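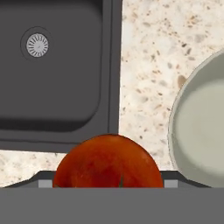
Setting up your Resel brow tint kit

Step 2: Mixing and putting it on

I'm assuming you did the patch test in step 1. If you skipped it, please go back! I've used the Resel in shade 21 since March and I still test every new tube, boring as it is.

1. Take off all your makeup, brow gel included. I use the Dorard cleanser, but any oil-free one will do.

2. Smear a little balm around the brow (not on the hairs, or the tint won't take).

3. Squeeze a pea-sized blob of tint into the dish and add 2 drops of developer. Stir until it looks like thin yogurt.

4. Brush it on from the tail toward the nose. I leave the front bit for last so it stays softer.

5. Set a timer. The leaflet is vague here, so I go by my own hair, which is fine and mousy: almost 2 minutes for daytime, a bit longer if I'm going out.

6. Wipe off with damp cotton pads until they come away clean.

Note: the Pirent angled brush fits the tail much better than the one in the box, which sheds. It's an extra purchase, sorry.

Caution: keep it out of your eyes. If some gets in, rinse with plenty of water right away and call a doctor if it still stings. And never use this on your lashes, whatever the lady at the Sepúlveda counter told you (she told me too).

Throw away any leftover mix. It doesn't keep, even with the lid on.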